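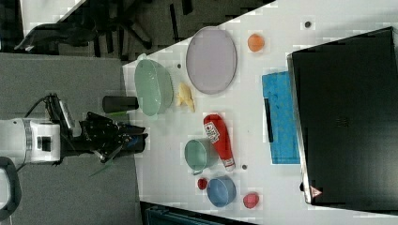
4.2 Student trials with the tabletop arm

The second half of the course moved from simulation to the real arm. Students worked in 5 groups, each with the same table, the same arm and the same box of household items: plastic crockery, pretend fruit, a squeeze bottle, cups and a sponge cloth. The groups were told to write a short program that would pick up a named object and place it in a named container. They were free to choose how the gripper approached the object, how far it closed and what it did if the first try failed.

The teaching was shared between Blažena Ondrejka, who ran the lab sessions, and Fionnuala Corrigan, who ran the written part of the course. Bradley Ellwood looked after the arm and had the last word on whether a program was safe to run. A program was first played back at low speed with nothing on the table. Only then were the objects put out. This step took longer than we had planned for in the first two sessions, and in the third we asked groups to bring their slow run already prepared as a separate file, which helped.

Figure 3. The work table during a student trial. The multi-fingered gripper is holding a dark blue cylindrical object near the edge of the table. A pale green basket, a lavender plate and a blue bowl are among the other objects set out.

The layout of the table was not fixed. At the start of each trial one member of a different group put the objects down, with the instruction to spread them out and to leave some of them on their sides. Cups on their sides were the layout that students complained about most. A standing cup can be taken from above or from the side with much the same finger positions, while a cup lying down has to be approached with its opening in mind, and most of the early programs took no notice of which way the opening faced. Two groups dealt with this by adding a turn of the wrist before closing. One group asked for a rule that cups must stand up. We did not agree to this, and the group later wrote in their report that they were glad of it, though their success rate on cups stayed the lowest in the class.

Round objects gave a different kind of trouble. The small red ones rolled when a finger touched them too early, and the orange one was easy to hold but easy to lose when the arm moved off quickly. The banana was the favourite object for demonstrations. Its shape gave the fingers plenty to close on, and a grip that was slightly off centre still held. Flat items were at the other end of the scale. The sponge cloth could be lifted only by pinching it, and we let groups leave it out of their task list if they gave a written reason.

4.3 Recording and marking the trials

Every attempt was logged by the control program, together with a short note typed in by a student. The log holds 2,947 attempts. An attempt began when the arm left its rest position with a target chosen and ended when it returned there, or when somebody pressed the stop button. We counted an attempt as a success if the target was in the correct container at the end. An object that was placed and then rolled out again was a failure, and so was an object placed correctly after a student had moved it by hand.

The typed notes turned out to be uneven. Some groups wrote a full line for every attempt and others wrote "ok" or "slipped" and nothing more. Zdeňka Bednárik read through all of them after the course and sorted the failures into 9 types. Eduard Ondrejka then sorted a sample of 50 failures on his own, without seeing her labels, and the two compared their answers. Where they disagreed it was nearly always over whether the fingers had closed in the wrong place or at the wrong moment. The notes did not give enough detail to settle these cases, and in the results below the two types are joined under the name "poor closing".

Marks did not depend on the success rate. A group could receive full marks with an arm that dropped most of what it picked up, provided that the report explained what had gone wrong and the next version of the program tried something to put it right. This was made clear at the start of the course and repeated before the lab sessions. Even so, several students told us in the closing interviews that they had spent their time on easy objects in order to have a good number to show. One student said that it was hard to stand in front of the others with an arm that kept missing. We take this seriously and return to it in section 6.

4.4 Changes made during the course

Three things were changed while the course was running, and they should be kept in mind when reading the results.

The first was the table edge. Several of the early programs brought the hand in low from the side, and Ellwood stopped a number of attempts in which the fingers came closer to the edge than he would allow. From March onwards the control program refused any target position within a set margin of the edge if the wrist was below a given height. Groups could still reach objects near the edge, but had to come at them from higher up.

The second was the naming of objects. At first each group used its own names, so that the same item was a "cup" in one program and a "beaker" in another. This made the logs hard to compare. Corrigan drew up a common list, and the older logs were changed to match it. A few entries could not be matched to any item and were taken out before the total given above was worked out.

The third was the length of a turn at the arm. The first sessions gave each group one long turn, and the groups waiting had little to do. We changed to shorter turns with more of them. Students liked this better, and it also gave them time to edit their programs between turns. It did mean more setting up, as the objects had to be laid out afresh for each group, and on some afternoons the last group had a shorter turn than the rest. The log records the start and end of every turn, so the time each group spent with the arm can be worked out. The comparison in section 5.1 uses attempts per hour of arm time for this reason.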